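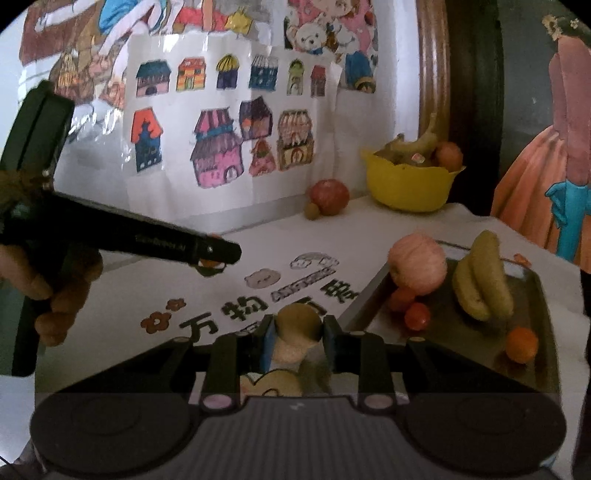

A small round fruit over a white table covering printed with cartoon motifs and the large characters 万物可爱

Cartoon-print table covering

A cartoon-print table covering is a sheet laid over a table and decorated with drawn characters, animal faces, short phrases and small scattered pictures, usually on a white or very pale ground. It is sold by the roll, by the cut length, or as a ready-sized cover with finished edges. The type is used at home for meals, fruit, homework and crafts, and it also turns up in snack shops, classrooms and rented rooms, where it brightens a plain table for very little money.

Designs vary enormously, and that is a large part of the fun. Some covers repeat one character in neat rows. Others are a cheerful jumble in which lettering, faces and doodles overlap and lean in every direction, so that a person sitting at any side of the table has something to look at.

Names

In everyday English the covering may be called a tablecloth, table cover, table sheet, oilcloth or wipe-clean cloth, and shops often use these words loosely. Oilcloth once meant fabric treated with oil, but many people now say it for any smooth cover that can be wiped. "Cartoon-print" describes only the decoration and says nothing about the material underneath.

Makers tend to name the pattern instead of the product. The catalog of the Storkadden print works, a small firm in Clarnurness, files its covers under short titles such as "Breakfast Bear" and "Loud Fruit," and regular buyers ask for them that way.

Materials

Woven cotton takes ink beautifully and hangs in soft folds, but it soaks up spills and has to be washed. Coated cotton is the same cloth with a clear film on top. It keeps a good drape and wipes down easily, though the film can crack along a fold that has been pressed flat for months.

Solid plastic sheeting comes in many thicknesses. Thin sheeting is light and cheap, and it wrinkles readily. Heavier sheeting lies flat under its own weight and gives a pleasantly smooth surface for drawing or rolling dough. Paper covers are made too, mostly for parties, and these are a joy for children, who can color in the outlines while they wait for the cake.

Some covers have a fuzzy or foamy backing that grips the table and softens the clatter of dishes.

Pattern design

All-over and placed prints

An all-over print repeats across the full width so the sheet can be cut anywhere. A placed print has a definite middle, a border or a corner picture and must be bought close to the size of the table. Cartoon covers are most often all-over prints, with a repeat long enough that the eye does not catch it right away.

Diagonal layouts are a favorite. Lettering that runs at a slant across the sheet feels lively, and it solves a practical problem as well: a straight line of text laid slightly crooked on a table looks like a mistake, while a slanted one can be nudged a good deal before anybody minds.

Figures and faces

The drawing style is simple, with flat color, firm outlines and few details. Yellow, pinkish beige, orange and green show up again and again against white. Animals may be reduced to a face and a pair of small ears. Little shapes are sometimes grouped inside an oval or a cloud, so that a quiet patch of gray or pastel sits among the brighter figures and gives the eye a rest.

Lettering

Words on these covers do double duty as pictures. Designers mix solid characters with outlined capitals, and the outlined ones stay in the background because so much of the white shows through. Chinese, Japanese, Korean and Latin lettering all appear, often with two scripts on the same sheet.

A lovely phrase for the purpose is 万物可爱 (wànwù kě'ài), which can be translated as "all things are adorable" or "everything is lovable." The first two characters together mean all things, or the whole of creation. The last two are the ordinary word for cute or lovable. Broken up and set in big characters, the phrase fills space handsomely, and it suits a table where a bowl, a spoon and a piece of fruit are all, briefly, part of the decoration.

Latin capitals are handled more freely. They may spell a greeting, the name of a character or a string of words picked mostly for their shapes.

Printing

Long runs are printed with engraved rollers or rotary screens, one for each color, and this encourages a small palette. Digital printing has opened things up wonderfully. A short run can now carry as many shades as the artist wants, and a pattern can be changed between one roll and the next.

The Lukáč sample book, kept at the town museum in Dallorano, is a treat for anyone who likes this kind of work. It holds 1,187 pasted swatches of printed household coverings, many with the printer's penciled notes on ink and drying. Cartoon designs make up a modest share of the book, but they include 26 versions of a single smiling pear, each with a slightly different mouth. The museum put a selection on display on 1/11/20, and the pear sheets were later reproduced as postcards.

Sizing

A cover for a dining table normally hangs a little way down on every side. The hanging part is called the drop. A drop of around 9 inches looks generous without ending up in people's laps, and a shorter one is wiser where toddlers are learning to pull themselves up. To work out the length, measure the tabletop and add the drop twice. The same goes for the width.

Desk and craft covers are frequently cut flush with the edge. Heavy sheeting can be trimmed with sharp scissors after it has rested flat overnight, and round tables are easiest to trim with the sheet turned face down and the edge traced in pencil.

Care

Wipeable covers need only a damp cloth and a drop of mild soap. Turmeric, beet juice, berry juice and ballpoint ink are the usual troublemakers, and white grounds show them at once. Hot pans should always go on a trivet. Strong solvents lift printed color from plastic sheeting, beginning with the fine outlines.

Woven covers can be machine washed cool and ironed on the back. For storage, rolling around a cardboard tube with the print facing out is kinder than folding. If a plastic cover has taken a crease, spreading it in a warm room for a day or two will often relax it, and a hair dryer on a low setting helps with the stubborn spots.

Uses beyond the table

Remnants of printed sheeting line drawers and shelves, cover schoolbooks, and become aprons, pouches and place mats. Clear, bold characters make good cutouts for lampshades and greeting cards. Small objects set out on a busy print can be turned into games: children hunt for the animal hidden under a plum, or match each snack to a drawing. In Clarnurness, where Storkadden sells its misprints by weight every March, whole stalls at the spring market are dressed in sheets with doubled outlines and colors that miss their edges. Collectors are very fond of these, especially the ones where a face has slipped sideways out of its own ears.

See also

Oilcloth
Place mat
Repeat pattern
Table runner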